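Skinthorpe Hall Residences – Frequently Asked Questions

Furnished Rooms: Moving In, Storage and Moving Out

The following answers apply to all furnished single rooms at Skinthorpe Hall. Residents of the Mokska building should refer to their own handbook, as the furniture and floor finishes differ.

When may I collect my key?
Keys are issued at the front office from 8 a.m. on the first day of your agreement. Photo identification is required. If you expect to arrive on a Sunday, please write to the Residence Manager, Nia Morris, at least six days ahead.

What furniture is provided?
Each single room includes a bed and open shelving. Desks are supplied on request, subject to stock. Bedding may be rented for the term or brought from home.

May I keep food in my room?
Whole fruit and sealed dry goods are permitted. Items that need refrigeration must be kept in the shared kitchen and labeled with your room number.
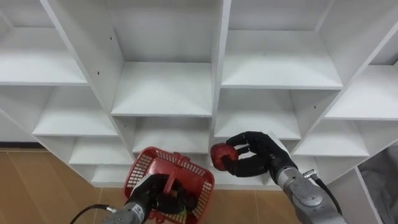
May I move or replace the shelving?
Shelving units must remain upright and in the position in which they were found. Residents may not drill, paint or apply adhesive hooks to them. Requests for an additional unit should be sent to Khang Hoàng in Facilities.

How should I care for the floor?
Sweep weekly and wipe up spills at once. Steam mops are not allowed. Felt pads for chair legs are available from the front office at no charge.

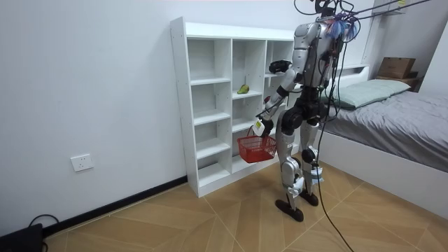 Single room with low bed and open shelving.

Is my deposit refundable?
Yes. The deposit is returned within 26 days of the end of your agreement, less the cost of any damage or missing items. Residents who disagree with a deduction may appeal in writing to Oi-ling Chou, Housing Accounts.

Are overnight guests permitted?
One guest may stay for up to two nights in any month. Guests must be signed in before 10 p.m. – late arrivals should call the front office.

How must the room be left?
Remove all belongings, including anything stored under the bed, and wipe down each shelf. Marks on walls should be reported and not painted over. 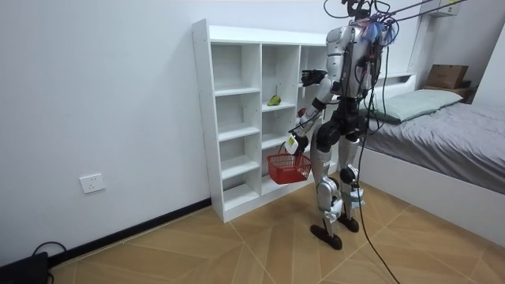

White shelving against the back wall of a single room.

Can I leave belongings over the summer?
Limited storage is available in July for residents with a signed agreement for the following term. Boxes must be closed and labeled on two sides.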